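Shop Floor > Gear > Reviews

Search this section Go Advanced

The Shoe Robot Will See You Now

A week with Kostuma's display kit, which promises to keep store shelves straight. Mostly does. Bring patience and a level floor.
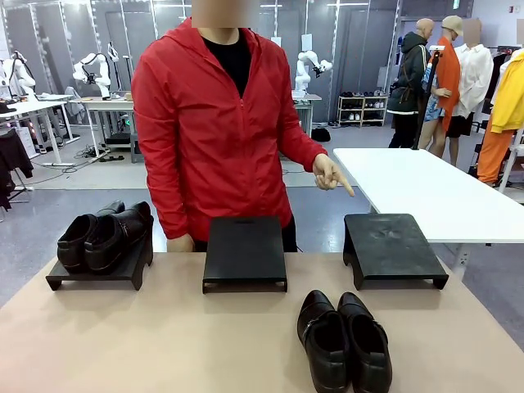
Talking through the right-hand stand. One pair up, another waiting on the table in front.

Shoes get moved. Anyone who has worked a Saturday-type rush knows it. A customer picks one up, turns it over, looks at the sole, puts it back facing the wall. Multiply by an afternoon. Then somebody on staff spends the last half hour of the shift turning toes to the front.

Kostuma wants that half hour. The company sells a kit for it: one arm, one gripper, software, a set of low black stands and a setup visit. You lease it, 855 a month, or you talk to them about buying, and they get a bit vague about buying. I went to their Nostness studio in March expecting a sales pitch. Got one. Also got four long days of putting shoes on things, and a fifth short one.

The studio is half lab, half shop. Gray floor, gray wall panels, white arms on white desks. Then a wooden shoe rack against the back wall and mannequins in better coats than mine. A long orange one I kept looking at. Price unknown.

The pitch

Rezaul Barua runs the trials. Talks fast, walks faster. His first point, made before I had my notebook out, was that the kit isn't for stockrooms. Boxes are a solved problem, he said, go buy something else for boxes. This is for the part of the shop people see.

"A shoe has a front," he said. "A box doesn't care."

So the job is: take a pair off a table, put it on a stand, side by side, toes out. Do it again with the next pair. Later on, check them and fix whatever the customers did. Sounds like nothing. It took me a morning to see why it isn't.

Leather shoes are shiny. Shiny is bad for cameras. Black shoes on a black stand, worse. Barua's team does a lot of its testing in black on black for that reason, figuring that if it works there then tan suede is a holiday. Loafers are a pain in their own way, low at the sides and with less to hold. Sneakers are easiest. Boots I didn't get to try, they're "coming," no date.

Setting up

You get a table (or use yours), the arm, a controller, and the stands. The kit ships with 3. More can be had. They're plain things, a flat board on short legs, and the finish marks up if you drag them. I dragged one. It marked.

Teaching a layout goes like this. Put the stands where you want them. Run the scan. Name each stand in the app, left, middle, right or whatever you like. Place one pair by hand so the system has something to copy, then let it do the rest. First time through took me 60 minutes, with Barua answering questions. Second time, a lot less, though I skipped the bit where you're supposed to check the lighting and had to redo it after lunch.

Stands don't have to be square to the table edge. I liked that. Real shops aren't square. It reads the angle and lines the shoes up to the stand, so if the stand is crooked you get neatly crooked shoes. Some managers will hate that. There's a setting to line up to the table insted, two menus deep.

How it did

Good, on the whole. Slow. A person would lap it without trying. But it doesn't have to be quick if it works after closing, and that's how Kostuma expects most shops to run it.

Lace-ups went on nicely, pair after pair. Loafers, it fumbled more. It would pick one up, seem to think about it, put it down, try again from the side. Two times it gave up and sent me an alert. The alert just said "item not placed." Which item? Had to go and look. Barua wrote that down, to his credit, and said the next software version names the shoe.

It never dropped one from any height while I was there. It did set a left down on the right-hand side, once, and left it that way. I noticed before it did.

Gripper marks: I looked hard for these. Found none on the smooth leather. Patent I'd want to test longer.

Living with it

Noise is fine. A hum, and a click when the gripper closes. The app is OK on a tablet, cramped on a phone. Restart after a power cut needs a fresh scan, annoying, and the manual puts that on the last page.

Support is a phone line and it gets answered. I called twice without saying who I was. The second guy knew the fix right off.

Kostuma says the arm is good for 2,000 hours before its first service. Couldn't check that in a week, obviously. The service visit is included in the lease but travel isn't, so read that part if you're a long way from Nostness.

What else is out there

Furnival has a cheaper arm and no shoe software at all. You'd be writing your own. Fine if you've got a person for that, most shops don't. Drukidia does a whole shelving unit with the robot built in, very slick, and you have to rip out your shelves to fit it. Kostuma sits between the two. Uses your table, does one thing.

Who should bother

Not a small shop. One display table and two staff, just turn the shoes around yourself. A big floor with a lot of footwear and a night with no one in it, yes, take the trial. Ask for loafers in the demo. Ask for black ones. Don't let them show you only sneakers.

I asked Barua if the thing would ever do clothes, seeing as the studio is full of them. He said folding, maybe. Sleeves he didn't want to talk about.

The kit: lease 855 a month, setup visit included. Extra stands priced seperately. Trials by request through the Nostness studio.

More in Gear

Drukidia's built-in shelf: first look
Label printers that don't jam, ranked
Furnival arm, six months on
Mannequins: rent or buy?
Lighting a footwear wall on a small budget
Readers write: the worst fitting stool we ever owned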